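The shared table and the case for leaving it clear
Greer Guthrie, Stirkatgate

The shared worktable is the most used piece of furniture in any building, and it receives the least thought. In our premises at Dunbar, 170 people have use of the same rooms, and almost 100 of them pass through the workroom in a week. It is my view that the table should be treated as common ground – cleared at the end of each task, whoever began it.

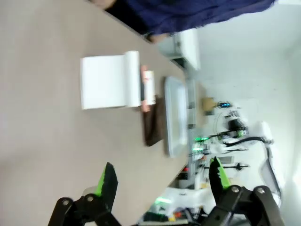 Small items cause most of the difficulty. A cloth, a tray or a cup takes up little space, yet each is left on the assumption that someone else will want it. Anil Nambiar has argued that a table in regular use ought to look used, and I have some sympathy with him. A rule that sends every item back to a cupboard between two short jobs wastes the morning.
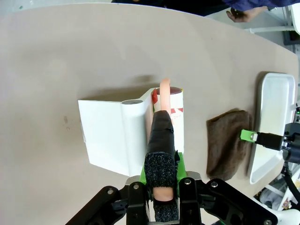

The answer, I would suggest, is a modest one. Items needed again the same day may stay, provided that they are grouped at one end and leave a working width free. Everything else should be returned. Iona Kinnear has proposed a trial in June, and I hope that colleagues at Zitutgate will agree to take part.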